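Home Explore Notifications Messages Log in

We use cookies to keep this site working and to remember your settings. Accept all / Manage

Solange Aguiar
Thread on kitchen robots then. Been asked three times this week whether they can do chores yet. Short version: some, slowly, and mostly in simulators. Long version follows, typing on a train

Solange Aguiar
Picking a thing up is the bit everyone films. Fine. It's largely ok now if the thing is stiff and the light is decent. Mug, box, tin. Putting it down again where a person would put it – much worse

Solange Aguiar
Thin flat stuff is my personal test. Trays, chopping boards, tablets, baking sheets. You get an edge or you get nothing. And once you've got it, it swings about and blocks the view of whatever's behind

Solange Aguiar
Dalva Magalhães ran the flat object set at Skarine in December. 10 tries each. Best one got a board off the worktop and stood it in a rack 3 times. She was pleased with that! I was too tbh

Solange Aguiar
Same set in the simulator, same arm, 10 out of 10. So that's the gap. Friction in a simulator is a number someone typed in. Friction in my kitchen is last night's dinner

Solange Aguiar
Somebody will reply "but the factories". Yes. Heloísa Araújo looks after the packing line at Nogueira and she'd tell you the same – same box, same height, same belt, all day, lovely. Then a supplier changes the tape and two people are stood there with a knife

Solange Aguiar
Sinks. I go on about sinks. Shiny metal, a hole in the middle of it, and things you really don't want dropped in. Depth cameras hate it. Steel worktop plus steel basin and half the depth readings are rubish

Solange Aguiar
Glass next to that is its own headache. Clear bottles, patio doors. Tuleck people told me they put tape on every window in the test flat. I do not want tape on my windows

Solange Aguiar
Replying to @Maximiliano Toledo
no idea on price sorry, and I'd ignore anyone who gives you one. What I'd ask for is a whole hour uncut, in a house the robot hasn't seen. Not 40 seconds with music on it

Solange Aguiar
Things I'd trust one with today: carrying a full washing basket along a flat hall. Wiping a clear table. Moving stuff from one shelf to another if all of it's the same shape. Maybe the bin, if the bin stays put

Solange Aguiar
Things I wouldn't: anything near a hob. Knives. Wet glasses. Duvet covers (I can barely do them myself)

Solange Aguiar
Anežka Procházka made a good point when I moaned about simulators. Nobody's breaking crockery in there, you can run it all night, and you find out the stupid mistakes first. The Varnolness arm learnt to open a drawer that way and it more or less held up on a real one

Solange Aguiar
So I've come round a bit. Use the pretend kitchens, just say so when you post the clip. Put the word simulated on it and put teh real score next to it

Solange Aguiar
Right, my stop. Will do worktops and tidying away tomorrow if I get a minute, got 2 more sets of results to read first. Last one for tonight

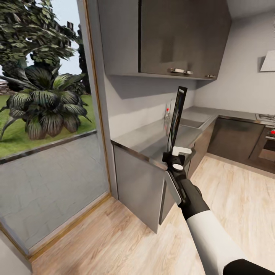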